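Print
E-mail

Wednesday, October 17, 2018

Thread on varnish, specifically the varnish on a cedar-strip canoe, specifically mine. If you came for the knitting you want a different account.

The boat is a Furtună, a 16-footer from a Jellari plan set that I bought secondhand with somebody else's coffee rings on the station drawings. Hull went together last winter. Glassed in spring. Everything since has been varnish.

The plans devote two sentences to varnish. One of them is "Apply varnish." I have read the other one many times and it is about ventilation.

First coat went on in July, in a garage with a west-facing door, at three in the afternoon. I know. The stuff was skinning over before I could get the brush back to the wet edge. By the stern it looked like I'd put it on with a loaf of bread.

Sanded it all off. Started again at six in the morning like a dairy farmer.

Question I keep getting: why varnish over epoxy at all, it's already shiny. Because epoxy hates sunlight. Leave it bare on a roof rack all summer and it goes yellow, then chalky, then it starts letting go of the cloth. Varnish has the UV blockers in it. The shine is a side effect that people compliment you on.

Second question: spar varnish or the two-part stuff? Two-part is harder and lasts longer. It is also harder to fix, and I drag my boat over gravel. I went with plain old Plenura spar because I can scuff it and slap on another coat whenever the guilt gets bad enough.

Before any of it you have to deal with blush, the waxy film that some epoxies leave as they cure. Water and a scrubby pad, rinse, dry, THEN sand. If you sand first you grind the wax into the scratches and your varnish pulls away in little round craters. Ask me how many craters. (Don't.) 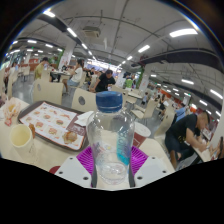 Clear bottle, dark blue cap.

OK, brushes. I own one good badger brush that cost more than my first paddle, and a drawer full of foam ones that cost nothing. The foam ones lay down a better coat. I've tried very hard to see it the other way.

Foam brush tips, such as they are: dip only the bottom third. Don't wipe it on the rim of the can, that's how you get bubbles. Press it on the side of a separate cup. Throw it out when the corners go soft, which will be halfway down the second side of the hull, every time.

And don't varnish out of the can. Pour what you need through a strainer and put the lid back on. I varnished out of the can for years and assumed the specks were coming from the air. They were coming from the can.

Thinning: first coat I cut a bit so it flows, after that straight from the strainer. A warm day wants a splash more thinner. A forum man told me that anybody who thins past the first coat has no business owning a boat. His profile picture was a pontoon.

Sanding between coats. 220 dry, light hand, until the gloss is gone and the whole hull looks like a chalkboard. This is the ugly stage and you will think you've ruined it. You have only ruined it if you can see the weave of the cloth. If you can see the weave, stop, put the sander down and go have lunch.

How many coats? The label says 4. The forum says 8. I stopped at six, which annoyed everybody equally.

Dust. I wet the floor, ran a fan the night before and shut it off, wore a shirt with no fuzz, and closed the door very gently. A moth landed on the foredeck anyway. It's in there now, just behind the stem. I got most of the legs.

Launched her on Hakilberg Pond, flat calm, nice light, reflections, the works. Slid her off the rack and put a scratch down the port side as long as my forearm before she touched water. The rack did it. The rack I built to protect her.

A lady walking a dog said it was too pretty to put in the water. Everybody says this about wooden boats and I never know what to say back. It's a boat, ma'am. It has a moth in it.

Gunwales are still bare ash. Half of you will say oil and half will say varnish and I'd like both halves to know I've already bought the oil. Oil goes gray and needs doing every few weeks, but you can do it with a rag while holding a sandwich, and I have had enough of foam brushes for one year.

Will post the scratch repair when I get to it, weather permitting. The garage is at the mercy of the season now and varnish gets sulky in the cold. Could be spring.

Print
E-mail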